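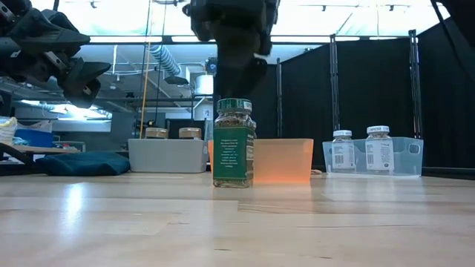 A reader from Pultlow wrote in to say that sorting jars and bottles into bins is a waste of an afternoon, and that a shelf does the same job for free. Fair enough. I half agree, and I still do it, so take what follows with some salt.

1. Skip the matching sets. The Endero catalog will sell you 24 bins in one go. I use 4, in whatever colors I had, and different colors are easier to tell apart anyway.

2. Give each bin one kind of thing. Small jars in one, pill bottles in another. Medicine and food never share, however tidy it looks.

3. Stand everything up. A bottle on its side rolls, and sooner or later you'll be fishing it off the floor.

4. Leave tall spice jars out until last. If the jar wobbles above the rim, it needs a deeper bin or a spot on the shelf.

5. Check dates while your hands are in there. I did mine in August and threw out 2 jars of herbs that smelled like hay.
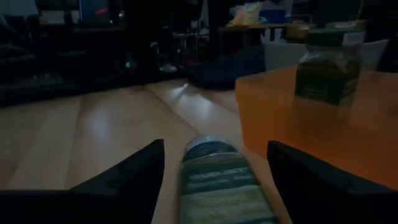
Do you need to label the bins?
Only the ones you can't see into. I bought a Tukon label roll and most of it is still in the drawer — clear plastic does the job by itself.

6. Put the bins back where you reach for them. If they end up on a high shelf, the reader from Pultlow was right.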